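Skusard help desk
Ticket: Soap dish and drying rack, bar sticks and leaves marks on tabletop
Opened by: Jana Mühlbauer
Assigned to: Birgit Hinrichs
Opened: 25th June
Status: Closed

Problem as reported
The bar of soap goes soft on the underside and glues itself to the dish. When I pull it out, the dish comes with it. There is also a dull ring on our wooden table where the dish stands overnight. The table was oiled in April and had no marks then. I have the white rack too, but so far I only use it for cups.

Reply, Birgit Hinrichs
Please tell us how the dish and the rack stand together, with the soap in place. Also tell us how much water gets into the dish on a normal day.

Reply, Jana Mühlbauer
Soap is in the oval dish, rack right behind it. We wash hands at the table from a bowl, so the bar goes back wet every time. I tip the dish out in the evening.

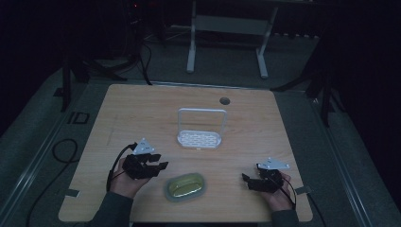
Step 1: Free the bar
Pour 30 ml of warm water into the dish and wait 5 minutes. Twist the bar, don't lever it. Rinse the dish and dry it with a cloth.

Step 2: Change where the bar dries
Put the bar on the slotted base of the rack after use, with a folded towel under the rack. Return it to the dish when it feels firm.

Step 3: The ring
Let the table dry for 2 days. Rub the mark lightly with 400 grit paper along the grain, wipe off the dust, then re-oil that spot.

Update, Jana Mühlbauer
Steps 1 and 2 done. Bar comes out by hand now. The ring is fainter after sanding but you can still find it in side light. Second coat of oil goes on tonight.

Closed by Birgit Hinrichs. Reopen if the ring comes back.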